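Tekix Bin Picking Cell: Open Day at the Bredach Demo Hall

Product overview | Demonstrations | Specifications | Book a visit

The Tekix bin picking cell takes electronic parts out of open plastic bins and places them in a fixture, a tray or a second bin. It is sold as a complete station with arm, two-finger gripper, wrist camera and controller. Plusier builds the cell and runs it for visitors at the demo hall in Bredach.

The notes on this page were written after the open day of Mar 19, 2023. Two of the jobs run that day are covered here, along with the points visitors asked most about.

Circuit boards

The first station handled populated boards. These are harder to grip than bare ones. Capacitors and connectors stand up from the surface, so the fingers have to close on the edge of the board and stay clear of the parts. An uneven outline leaves fewer good places to do that.

The wrist camera looks for the board outline first and then picks two opposing points on the edge. If no safe pair is found, the arm moves to a new viewing angle and tries again. The limit is three views, after which the cell calls the operator.

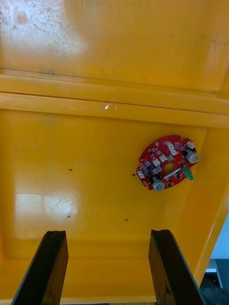 Round red circuit board in the yellow bin, seen from the wrist camera.

Several visitors asked about shiny bins. Glossy plastic reflects the ceiling lights, and reflections can be mistaken for edges. The cell compares views from different angles and drops anything that moves with the light. Scuffs and small specks on the bin floor are filtered by size. Customers can use the bins they already have, as long as the inside depth is no more than 33 cm.

Cables and wire harnesses

A harness does not keep its shape, so there is no fixed model to match it against. The operator chooses one of two settings:

Connector first. The gripper goes for the connector housing. Use this when the harness has to be plugged in or hung up by one end.

Bundle first. The gripper closes on the cable run, near a sleeve or tie if one is visible. Use this when the harness only needs to be moved to another container.

Twisted cables are picked one at a time. When two are in the bin, the software checks that they are apart before it sends the arm down. If they cross, it can nudge one of them with a closed gripper and look again. This step is off by default and should stay off for harnesses with delicate terminals.
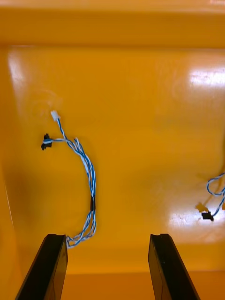 Specifications

Gripper: two flat parallel fingers, black, replaceable
Camera: wrist mounted, color
Stored part types: up to 4000
Footprint: fits through a standard double door when the side guards are removed
Noise at operator position: around 70 dB
Languages on the operator panel: English, German, Turkish

Options

The cell can be ordered with the Yüksel quick-change plate, which lets an operator swap fingers without tools. A second bin stand and a label printer are also available. Existing cells can be upgraded with the plate, but the arm must be recalibrated afterward.

Visiting the demo hall

The next open day is planned for June. Visitors may bring their own parts for a trial pick. Please send a part drawing and weight with your booking, and tell us if the parts are sensitive to static. Closed shoes are required in the hall.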